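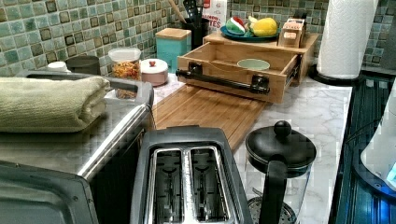
*Toaster corner, with the bamboo drawer and the fruit plate on top.*

These are my notes on the kitchen counter at the Ulska rental. I keep them in the same folder as the shopping lists, so if you came here looking for the shopping lists, go up one level!

Last updated 2022-12-28.

## What lives where

- **Toaster oven:** the sage-green towel gets folded on top when it's off. Please move it before you turn the oven on (I mean it, that metal gets hot).
- **Two-slot toaster:** in front. Crumb tray gets emptied every two weeks, or whenever I remember.
- **French press:** right of the toaster. It takes five scoops if you like it the way I do, three if you're a normal person.
- **Cutting board:** flat on the counter behind the toaster. Bread and fruit only, no onions!
- **Bamboo drawer:** has the black pipe-style handle, which I love. The little mint-green bowl stays in the drawer, and I drop tea bags and twist ties in it.
- **Top of the drawer:** teal plate with the toy watermelon and lemon, plus the small knife block. The toy fruit belongs to the visiting kids, so don't put it away somewhere clever.

## The sink side

Same white marble-patterned counter over here, and it shows everything, coffee most of all. I wipe it down with dish soap and a soft cloth and that's been plenty. The dark bronze faucet is fussier. It goes spotty with hard water, so I dry the neck and the lever after the last dishes at night, and I keep scrubby pads away from the finish. The base collar is where the gunk builds up, and an old toothbrush gets in there nicely. 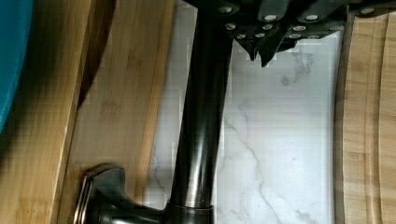

## To do in January

- [ ] Descale the faucet
- [ ] Oil the cutting board
- [ ] Get a second towel in that same green, if the store still has it
- [ ] Copy this file over to the Trundley folder and change the parts that don't match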